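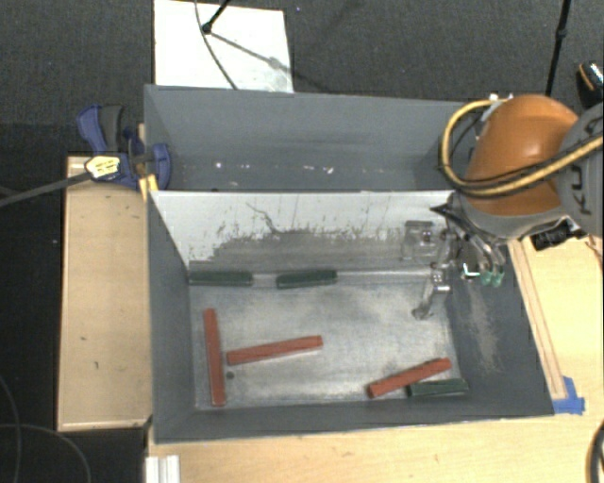

Red and green blocks in the front compartment of the test bin, with the arm and gripper at the right.

Sterora writes planning software for bin picking, and its second release, Drundix 2, changes how the planner treats the walls of the bin. We spoke to the company's lead developer on Sep 6, 2019, mostly about grasp selection and collision checking.

The earlier version ranked every grasp by how well the fingers fitted the block and only then looked for a path. "We were producing very good grasps that the arm could not reach," the developer says. "A block lying against a wall has one free side. The ranking did not know that, so the planner worked down the list and threw most of it away."

Drundix 2 checks the finger volume against the bin model first. A typical cycle generates 922 grasp candidates, and the wall check removes those that would put a finger through the sheet. What is left goes to the path planner in batches of 10. Planning time per pick is now about 200 milliseconds on the office machine.

Perception has been the slower part. The bin floor is metal and reflects, and the depth data has holes wherever it does. "We stopped trying to fill them. The floor is a known plane, so we fit the bin once at start-up and subtract it. Anything left over is a block or noise, and noise is usually too small to grip."

Colour is used only after segmentation, to decide which block to take next. Two blocks lying close together are still sometimes merged into one long object. The current remedy is a length limit in the configuration file – crude, the developer admits, but easy to test.

The arm controller itself is left alone. Drundix sends it a complete trajectory and waits. "We do not correct in the middle of a move. If the grasp fails, we take another scan and plan again."

Logging is handled by Provico, an in-house tool that stores the scan, the candidate list and the reason each candidate was rejected. A replay mode is planned for October. The Jõgi site will receive it first, together with a revised format for the bin model files.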